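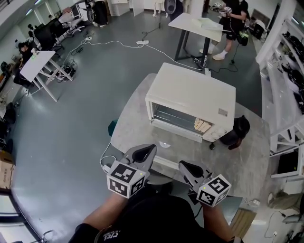 Yesterday's bread is only a bread with a different job, according to Ornella Rizzi, and it is a pity that so many households give it no second day.

DONATI BAKERY STARTS "MATURA" BREAD PROGRAM IN PUMOSBY

PUMOSBY, May - The family bakery Donati announces today the start of Matura, a program for selling and using bread on the day after baking. From this month, customers will find a separate Matura shelf in all eight Donati shops in Pumosby. Each loaf on this shelf was baked the day before, kept whole in the shop overnight and sliced only when the customer asks for it. The price is 30 percent lower than the price of the same loaf on its first day.

The idea came from the bakery's own accounts. Last year Donati took back 3,000 unsold loaves from its shops. A part of them went to farms near Vatedau as animal feed, and the rest was thrown away. For a bakery which lets its sourdough rest for a whole night before baking, this was not easy to accept.

"We put many hours of work in one loaf, and then we behave as if it has value only until the shop closes," said Rizzi. "My grandmother cut fresh bread only for guests. For the family she took the older one, because it did not fall apart under the knife and it was better for soup."

Three kinds of bread will be offered under the Matura name at first: the white country loaf, the half-rye and the loaf with spelt and honey. The bakery tested also its soft milk rolls, but these became dry too quickly and will stay outside the program for the moment. The seeded loaf is still being tested, and Donati hopes to add it in the fall.

With every Matura loaf the customer receives a small folded card with recipes. There is a tomato and bread soup, a savory pudding with leek, crumbs fried with garlic for pasta, and a short page on toasting. Donati recommends to toast day-old slices at medium heat and a little longer than usual, so that the inside has time to become warm before the outside gets dark. The half-rye needs one minute more than the white loaf. Butter should go on immediately.

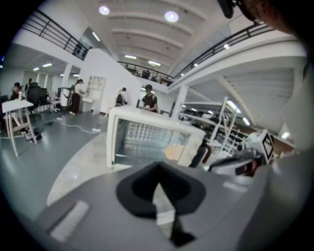
Keeping bread well at home is the second subject of the card, and the bakery receives more questions on this than on any other matter. The refrigerator is not recommended, as bread becomes stale faster in the cold. A closed plastic bag keeps the crumb soft, but the crust loses its bite and mold can come early. Donati suggests a place where a little air can pass. No expensive bread box is necessary: a simple open container will do, such as a white one with a thick cream-colored rim, if a clean cotton cloth is laid over the top. The loaf should stand on its cut side. Crumbs should be removed once a week, and the container washed with water and a little vinegar, then dried completely before new bread goes in.

For people who live alone, the shops will sell also half loaves from the Matura shelf. Bread that is not sold by the end of its second day will be dried and ground in the main bakery and sold as breadcrumbs in paper bags, at 80 cents per bag.

Donati will present the program with a free tasting at its shop on the Vatedau road. The tasting begins at 9 in the morning and continues until the soup is finished. Registration is not required - visitors are kindly asked to bring their own bowl and spoon.

Recipe cards are available in all Donati shops, also without purchase.

Press contact: Ornella Rizzi, Donati Bakery, Pumosby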